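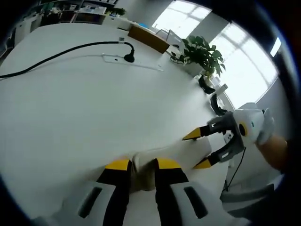

Two hand-held grippers at one of our worktables.

About Stetik

Stetik records people doing everyday tasks by hand so that robots can learn to do them. We are a small company with one large room, several white tables and a lot of cable. Our customers build robot arms and the software that runs them. We supply the demonstrations their software learns from.

How we work

Most of our recording is done with hand-held grippers. A person holds the gripper, closes its fingers on an object and carries out the task at normal speed. A camera on the gripper records what the fingers are doing. No robot has to be present, so we can set up a task on almost any table and change it quickly.

For tasks that need the real arm, we use remote control. The operator sits at a desk and moves a pair of handles, and the arm follows. It is slower, and we usually suggest it only after the hand-held recordings have been tried.

Every new operator trains with us for 5 days before recording for a customer. The first day is spent picking things up and putting them down. Flatware and other long, thin objects come next, and people tend to find them harder than they expected.
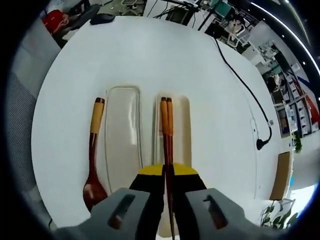

Chopsticks are a good test of a steady wrist. They roll, they cross, and a small change of angle at the fingertips becomes a large one at the far end. A spoon is easier to hold but harder to set down straight. We keep the failed attempts along with the good ones and mark which is which. Customers can leave them out if they don't want them.

Our projects

Nasuvus is our table-setting and kitchen collection. It now covers 37 tasks, from sorting utensils to folding a napkin, and we add to it every November.

Vemness is the program we use to check recordings. It flags dropped objects, blocked views and runs that end too early. A person then looks at each flagged run and decides whether to keep it.

Where we are

We began as three people in a rented room above the Ó Dubhghaill print shop. There are now 11 of us, and we have moved downstairs. The entrance is at the side of the building, next to the loading door.

Visitors are welcome on weekdays if they write ahead. You are free to try a gripper while you are in. Please bring the objects you want recorded, with a spare of anything breakable.

Page last updated March 9, 2020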